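Making up a bed that stands against a wall

Applies to: single and double beds with one long side or the head hard against a wall, fitted sheet, duvet without top sheet.

Time: 20 minutes, including clearing the bed.

Before you start

Take everything off the bed: duvet, pillows, clothes, towels. Put clean items on a chair and the rest in the hamper. Do not pile them at the foot of the mattress, as the last two corners need to be free.

Check the depth of the mattress against the pocket depth printed on the sheet packaging. A pocket that is too shallow will ride up at the wall side first, where it is hardest to fix. The sheets used for this page were washed twice before use. Cotton shrinks a little in the first wash, so measure after washing if the fit looks tight.

Fitting the sheet

1. Pull the bed out from the wall by a hand's width. If the frame is fixed or too heavy, kneel on the mattress and work from the centre.

2. Find the care label. On most fitted sheets it sits at a bottom corner. Check one of your own and remember which corner it is.

3. Fit the two wall-side corners first. Push the elastic fully under the mattress, not just over the edge.

4. Fit the two open corners, diagonally opposite the tighter wall corner first.

5. Smooth from the wall outward with the flat of the forearm. Long strokes move slack to the open side, where it can be tucked under.

6. Push the bed back until the mattress meets the wall.

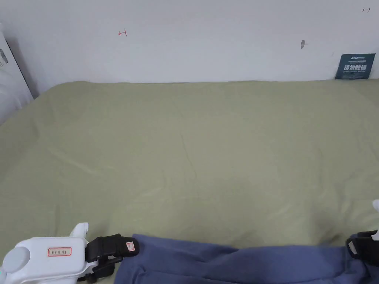
Soft creases from folding can be left alone. They drop out after a night or two of use. A long diagonal fold is different: it usually means one corner is seated further under the mattress than the one opposite. Lift the open-side corner, let the fabric relax and refit it. Ironing a fitted sheet is optional. If you do it, use the setting on the care label and skip the elastic.

Clothes and towels

Sort anything that came off the bed before the duvet goes back on. Small items left on the sheet get rolled into the duvet and are found a week later.

Hold each piece by two corners, shake it once and lay it over your arm. Fold on a table or a clear part of the bed. Fleece and thick cotton hold their creases less than shirts do and can be folded last.

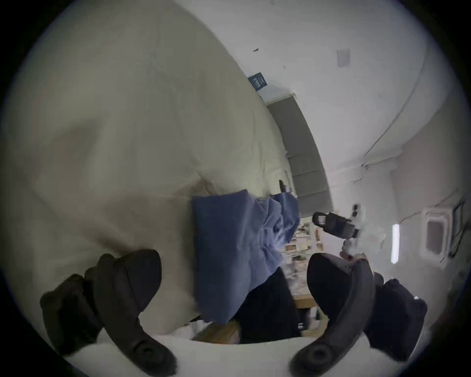 Putting the duvet back

1. Hold the duvet by the two top corners and shake it so the filling moves down evenly. For down filling, shake about 8 times.

2. Lay it with the closure at the foot of the bed.

3. Line up the wall side first. Leave enough slack to tuck down between mattress and wall, but do not pack it tight.

4. Let the open side hang evenly. Fold the top edge back by 20 cm if the bed is to air.

Airing

Leave the duvet folded back for the morning and open a window if the weather allows. Beds against an outside wall need this more in winter. Wipe the wall behind the mattress with a dry cloth when you change the sheets.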